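**Sorting small items on a shared table at the Dalen craft room**

Posted 5/30/22 by Severyn Mykhailiuk

Members of our residents' association share one table for hair accessories, beads and cotton goods. Small items are frequently mixed together by the end of a session. Please advise on a sorting method that does not require the purchase of a cabinet. At present, a shallow tray with a raised rim is used for the larger pieces and for anything in a bag, such as cotton swabs.

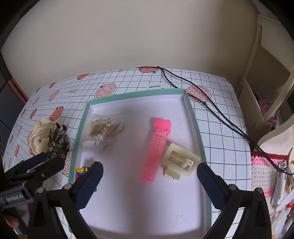 ### Brenda Bramwell

It is recommended that the tray be reserved for items in current use. Everything else should be sorted on the cloth before it is stored:

- Hair clips and rollers, in one flat box.
- Bracelets and other beaded pieces, each in a separate bag. Beads catch on anything with bristles and should not be left beside it.
- Soft pieces, plush or crocheted, in a cloth pouch.

A mixed group of this kind should be divided before any further items are set down.

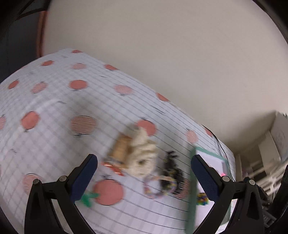
### Pudum

Separate bags for bracelets are excessive in my view. Our group at Weria keeps them on a length of cord, tied at both ends. Swabs must remain in their original bag, closed with a clip.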